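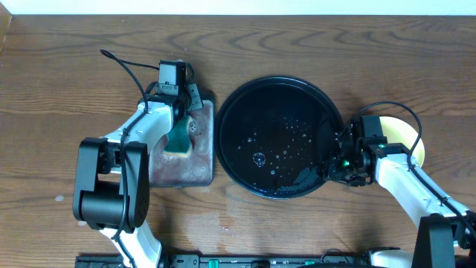 Two robot arms with a round black pan between them on a wooden table.

What Is a Youth Exchange?
An explainer for members aged 8 to 12
Dumura Youth Network, Members' Information Service
Published August 12, 2022

A youth exchange is a visit between groups of young people who live in different places. One group travels and the other group welcomes them. Later on, the groups may trade places, so that the visitors become the hosts.

Many youth groups take part in exchanges. You might belong to a group that camps, sings, plays sport, paddles canoes or puts on plays. The rules on this page are the ones used by groups in the Dumura Youth Network. If you belong to a different network, your leader can tell you what your own rules are.

Words to know

Host group: the group that stays at home and welcomes the visitors.
Visiting group: the group that travels.
Partner: another group that has agreed to work with yours.
Agreement: a written promise that both partners sign.
Grant: money given to a group for a certain purpose. A grant does not have to be paid back, but the group must show how the money was spent.
Consent form: a paper that your parent or guardian signs to say that you may take part.
Delegate: a member chosen to speak for the whole group.

How does an exchange begin?

An exchange usually begins with a letter or a call between leaders. The leaders tell each other how old their members are, what languages they speak and what they like to do. It helps if the groups have something in common, although they do not need to be the same in every way. A group from a large city and a group from a farming area can be very good partners.

In our network, the members are asked before anything is signed. Each group holds a meeting where the leader explains the idea and members may ask questions. Then there is a vote. Every member has one vote, including the youngest, and you may vote no. You do not have to give a reason.

If the vote is yes, the leaders write the partner agreement. It says who will travel, where everyone will sleep, who will pay for what, and what will happen if somebody becomes ill or if the weather makes travel unsafe. Both groups keep a signed copy.

Who pays for it?

Travelling costs money. There are tickets to buy, meals to cook and halls to rent. Most exchanges are paid for in several ways at once. Families may pay a share, the group may hold a bake sale or a bottle drive, and the network may give a grant.

To ask for a grant, a group fills out an application. The application must reach the network office at least 90 days before the first day of travel. This gives the office time to read it, ask questions and send an answer while there are still tickets to be had. Applications that come in late are kept for the next round.

Members are encouraged to help with the application. There is one page called "In Our Own Words," and adults are not allowed to write on it. You may use sentences, drawings or both. Audrey-Anne Arsenault, who reads the applications at the network office, asks that members print clearly and put their group's name on every sheet.

A family that cannot pay its share should speak to the leader. The conversation is private. No member of our network is left out of an exchange for reasons of money.

What happens before the trip?

Getting ready takes several months. During this time, the two groups get to know each other by trading letters, recordings or short video calls. Many groups prepare a box to send to their partner. It might hold a map with members' favourite places marked on it, a recipe, the words to a song and the labels from a few snacks.

You will also be given a travel buddy from your own group. Travel buddies sit together, eat together and check that the other one is present whenever the group moves from one place to another.

Your parent or guardian will receive the consent form and a health form. Please bring both forms back by the date your leader gives you. The health form asks about allergies, medicine, and anything else that the adults should know in order to look after you. If there is something you would like to explain in person, such as being afraid of the dark or sometimes walking in your sleep, you may talk with a leader before the trip. Leaders hear about these things often.

An exchange from start to finish: Mellska and Proststead

In May, the Mellska Lakeside Juniors visited the Proststead Young Players. The Mellska group likes the outdoors, and the Proststead group puts on plays. They met halfway in their interests by making an outdoor play together.

The visitors slept on cots in the Proststead community hall. On the first evening, the host group served supper and read out the hall rules. Shiyu Han, aged 11, was the delegate for Mellska and gave the thank-you speech. She had practised it in two languages.

The play was about a river that changes its mind and flows backwards. Members painted the river on old bedsheets, and the colour was harder to agree on than the story. Some wanted blue and some wanted brown, as the real river in Proststead is brown. In the end the sheets were striped. On the last night, 172 people came to watch, which meant that benches had to be borrowed from the school next door.

Peiyu Fang, a Proststead member, wrote this afterwards for the "In Our Own Words" page of the report:

"I was scared I would not know what to say to them. Then we had to carry the big sheet down the hill together and it was windy and everyone was yelling to hold on. After that I knew what to say. My favourite part was the backwards part of the play. My least favourite part was the lentils."

The Proststead group will travel to Mellska next year.

What if I feel homesick?

Feeling homesick means missing your home, your family or your pets while you are away. It is very common, and adults feel it too. It is often strongest at bedtime and on the second day.

If you feel homesick, tell your buddy or a leader. You may bring a small thing from home, such as a photograph or a stuffed toy. Each exchange has a set time for calling home, and leaders can arrange another call if one is needed.

How are members kept safe?

Every adult who travels with a group must pass a background check before the trip. There must always be at least two leaders with a group, and leaders sleep in a separate room that is close by. Each member carries a card with the leader's telephone number and the address of the place where the group is staying.

You have the right to say no to an activity. You also have the right to speak to an adult you trust if anything makes you feel unsafe or unhappy, even if another person has asked you to keep it a secret. Fengying Yan is the network's safety officer. Her telephone number is printed on the back of every member's card, and any member may call it.

What happens afterwards?

When the trip is over, the group writes a report. It lists what was done and how the money was spent, with the receipts attached. Members add their own page. The report goes to the network office, where other groups may read it when they plan their own exchanges.

Most groups also hold an evening for families, with photographs and food. The group from Wan served the soup they had learned to make from their partners, and Muchen Yu, their leader, has placed the recipe in the network library for any group that asks.

Things to talk about with your group

What would you want a visitor to see first in your town or neighbourhood?
Which of your group's songs or games would be easy to teach to someone who does not speak your language?
What rules does your meeting place have that a visitor would not know?
What would you put in the box for your partner group?

For leaders and parents

Application forms, consent forms and the sample partner agreement are available from the Dumura Youth Network office. This explainer may be copied for use at group meetings. A large-print version will be mailed on request.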